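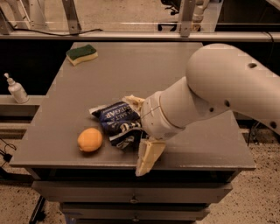
Page last changed: October 26, 2022

Equipment notes: the Okafor soft-finger kit for table clearing

Okafor has started shipping a retrofit finger kit for small parallel grippers, sold with a one-year subscription to the Skanenska grasp planner. Marleny Benavides and Man-sik Oh had the kit on the bench at Stavbridge from July on and have now filed their report. The short version follows. The full tables are on the members' page under Grippers.

The kit contains two pairs of molded fingers, an adapter plate, eight screws and a calibration card. The fingers are cream-colored and blunt at the tip. Mounting took Man-sik 10 minutes with the plate already drilled for our wrist pattern. Members with the older five-hole wrist will need the second adapter, sold separately.

Benavides chose household objects over test blocks. A lemon, a kitchen sponge with a scouring layer and a salt and vinegar snack bag were all in the set, laid on the gray top of the drawer unit. The bag is the hard one. It has no stable shape, it reflects light along the crimped strip, and the printing folds in on itself, so a planner that leans on printed features gets little help from it. The usual approach is from one side, with one finger behind the bag and the other in front.

The planner was given 200 grasp attempts on each object. Success was defined as lift, hold for three seconds, and place within the marked zone. The lemon and the sponge gave no trouble worth reporting. On the bag the kit completed 85 percent of attempts with the subscription planner and noticeably fewer with the free one. Most failures came at the lift, with the film sliding out between the pads. A smaller group came from the lower finger touching down too early near the front of the table and tripping the force limit. Raising the approach height by four millimeters cured most of these, and Okafor's support desk has said the new default will be in the next release.

Wear: the pads pick up a gloss after repeated contact with film packaging. Wiping with a damp cloth restores some of the grip. Do not use alcohol on them. The first pair was changed at 700 cycles, earlier than the manual suggests. Yolanda Tillman asks that anyone who runs the same pads longer send her the cycle count and the type of packaging handled.

The planner needs a network connection at startup and once a day after that. Sites with closed networks can request an offline key, but ours took nine days to arrive. The log format is plain text and can be read without the vendor's viewer.

Limits noted in the report: no liquids, no objects under one centimeter thick, no glossy bags stacked on top of each other. Bags with air still sealed inside were not tested. Kenza Badawi plans to cover those at Prandilcombe with the narrower pair of fingers from the same kit.

Loan requests for the bench unit go to Lorraine Lockyer. Please state your wrist type and controller version in the first message.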